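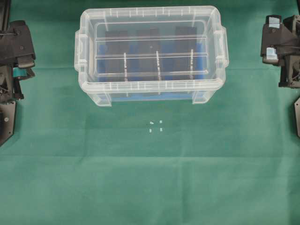
Figure 4.1. A clear storage box with a foam lining and upright dividers, set on a green cloth.

Home and Workshop Skills > Unit Two: Storage

Chapter 4: Boxes with Compartments

Bernice Osei and Ozan Özkan
Revised May

Small parts are harder to store than large ones. A hammer left on the wrong shelf will be found sooner or later, but a washer that falls into a drawer of mixed hardware may stay there for years. This chapter covers boxes that are divided inside, how to choose one, and how to set it up so that other people can use it too.

A divided box has three parts that matter: the outer walls, the floor, and the dividers. The walls set how much the box can hold. The floor may be bare plastic or it may be lined. A foam lining, like the blue one in Figure 4.1, keeps hard objects from sliding and cuts down on noise when the box is carried. The dividers make the compartments. In some boxes they are molded in place and in others they lift out.

Clear plastic is the usual choice for small parts, and it works well on a shelf at eye level. It has one drawback. When several clear walls stand one behind another, their edges overlap and it can be hard to tell which compartment you are reaching into. Working over a plain colored cloth or mat helps. So does a small label on the front of each section.
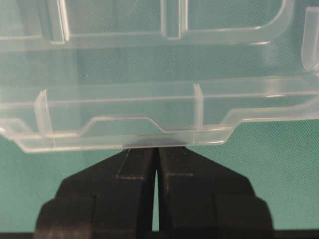
Before you put anything into a new box, sort the parts on the table first. Make one pile for each kind. If a pile is too big for any compartment, it belongs in a container of its own. If two piles are very small they can share a section, but only when the parts are easy to tell apart by touch. Small screws of nearly the same length should never share.

Sizes are the next question. Measure the longest part you plan to store and compare it with the inside of the compartment. The outside measurement printed on a package includes the rim and any handles, and the space you can use is always less. A part 90 mm long will not lie flat in a compartment that measures 90 mm on the outside.

Dividers that lift out should be checked before the box is filled. Press each one down until it stops, then push it gently from the side. A loose divider lets thin parts slip underneath, and the sorting has to be done again — usually at the moment you need the part.

Section 4.1 begins with an inventory sheet. Section 4.2 deals with labels, and Section 4.3 with stacking and carrying. Allow 40 minutes for the exercise at the end of the chapter. You will need a divided box, a cloth, a ruler, and a handful of mixed hardware.

Terms to know: compartment, divider, rim, lining, inside measurement

© Tremik Schoolbooks. All rights reserved. Contact the publisher | Back to top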